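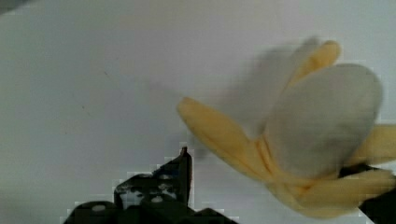

Chapter 12
Pretend Food and the Table It Sits On

By the end of this chapter you should be able to:
choose pretend food for a mixed-age room
match each item to a dish a child can manage
set out a table and clear it again with the children's help

Felicidad Barredo ran the two-year-olds' room at the Polden center for most of her career. She kept her pretend food on a low table by the window, and every December she took it all away for a week and washed it. The children asked for the fruit first. They asked for the stove much later, and some of them never did.

Her notes are the starting point for this chapter. Most of what she wrote concerns size. A dish that is too small for the thing that goes in it is not a mistake in the set. A child who tries to put a long toy in a round cup has to turn it, push it down, or leave part of it hanging out, and will often try all of these in one sitting. Adults tend to reach over and fix it. Barredo asked her staff to wait. 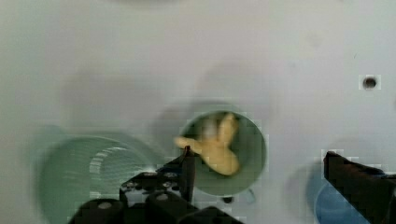 Figure 12.1 A soft yellow toy in a round green cup. One limb extends past the rim.

Cups and bowls do different work. A cup has a narrow opening and steep sides, so a child looks down into it and the toy is partly hidden. A bowl leaves more room for a hand. A plate hides nothing, but things roll off it, and a child who carries one across the room soon learns to keep it level. A good table has all of these, in a few plain colors.

Keep the number of items low. When Teodoro Baluyot went through the storage closets at his school, he listed 245 pieces of pretend food for a single classroom. He put out 12 and boxed the rest. The children stayed at the table longer, and cleanup took roughly half the time it had before.

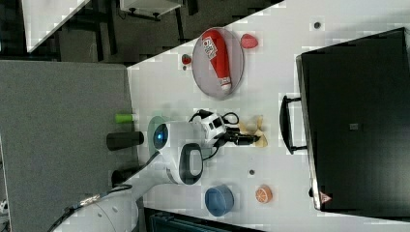 Mix the kinds of food as well. Fruit alone leads to sorting, and sorting is fine, but a bottle of sauce changes the game. Now something can be poured on something else. Children who were lining up strawberries start to cook, serve, and complain about the meal. Slices are useful next to whole fruit for the same reason: a slice suggests that somebody has been cutting.

Before you read on, look at the table in your own placement room. Write down what is on it, which dishes are used most, and where the pieces end up when play is over. Bring the list to class. You will need it for the exercise in Section 2, where we plan a table from the beginning and decide what to leave in the closet.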